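Frequently Asked Questions: Bench Automation at the Hevutthorpe Laboratory
Zuvance Employee Information
Updated September 1, 2020

Which tasks are moving to the robot arms?
The arms handle small containers at the bench: picking them up, placing them in trays, and moving them between stations. Weighing, labeling, and all review of results stay with laboratory staff.
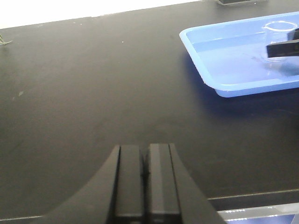 Small beaker in a blue tray at the bench, with a gripper finger close by.

Will any positions be eliminated?
No. The 2 bench assistant positions affected have been rewritten, and both employees keep their current grade and pay. Revised job descriptions are available from Human Resources.

Why was this work chosen?
Staff at Hevutthorpe and Clultcombe move up to 1,000 containers in a week. Repetitive handling was the concern raised most often in the May staff survey.

Do the arms work with clear containers?
Yes. Transparent cups and beakers are part of the regular work.

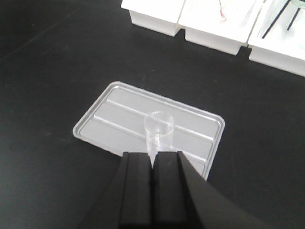 Employees who prepare trays should follow the layout sheet posted at each station and report any cracked container before a run begins.

May I reach into the work area during a run?
No. Press the pause button and wait for the steady light.

What training is required?
All bench staff complete the Magyar operator course before their first shift with the arms. Course time is paid.

Whom do I contact with a concern?
Speak with your shift lead or call extension 200.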